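The Last Ferry to Selcombe

The thing about the Selcombe ferry is that it leaves when Evangelista says it leaves, and Evangelista goes by the gulls. If they're sitting on the harbor wall, you have time for coffee. If they're up and yelling, run!

I ran. I had a cello on my back (my grandmother's, in a case held shut with two belts) and a paper bag of plums in my hand, and by the time I hit the ramp I had one belt and no plums. But I made it. I stood there on the deck with my heart going like a drum and the whole bay opening up in front of me, pink and gold, and I thought, this is the best evening of my life and it's only six o'clock.

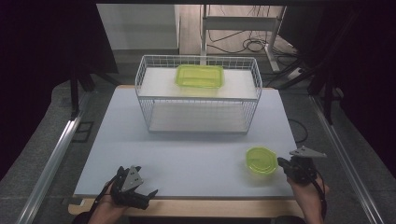

Leonilde Arruda

I should explain the cello. My grandmother played it for forty-one years in the dance hall at Flurnotton, and when the hall closed she put it under her bed and never said a word about it again. Then in April a letter came from the island. They were opening the old hall at Selcombe for a single night, one dance, and would she come and play? She read it standing up in the kitchen. She folded it, put it in her apron, and went out to shout at the beans.

The next morning the cello was leaning against my door.

Now, I can play. I want that understood. I'd had lessons since I was small, and I could get through most of her waltzes without scaring the dog. But playing her waltzes in my bedroom was one thing, and playing them for people who had danced to her was something else, and all the way across the water I kept taking off my gloves to look at my fingers, as if they might have learned something since the last time.

"You're Likus's girl," Evangelista called down from the wheel.

"Granddaughter!"

"You've got her chin. Can you do the Lantern Waltz?"

I said yes, which was almost true. I could do the first half beautifully. The second half went up and up, higher than seemed decent, and she had always played it with her eyes closed, so I never had a face to follow.
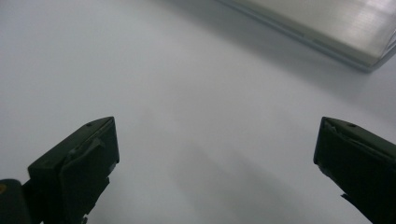
So I did what any sensible person would do and unbuckled the last belt, right there on deck, and started to practice. Oh, the sound of it! Out on the water there was nothing for the notes to bump into. They just went. A man eating a sandwich stopped eating it. Two little boys began to spin around the life-jacket box until they fell over, and got up, and spun the other way. The engine kept a beat under me, thump and thump and thump, a little slow, exactly the way she used to take it.

I got to the hard part. I closed my eyes. I thought of her in the bean rows with that letter in her apron, and my hand went up the neck of the cello and found the first high note, then the next one, and then I missed the third by a mile and laughed out loud and played it again.

When I opened my eyes the island was much closer than I expected. There were lights all along the jetty, and people under them, dozens of people, some of them already dancing in their coats.
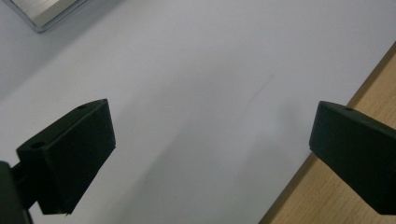

She always missed that one too, Evangelista told me, easing us in toward the lights, and every time she missed it she'd go round and take it again, so that in the end we all learned the waltz with the extra bit in. Leave it there, or they'll trip over their feet.

I laughed so hard I nearly dropped the bow. Then the rope went over, the ramp came down, and somebody on the jetty shouted for the Lantern Waltz, from the top. I didn't even wait to get off the boat.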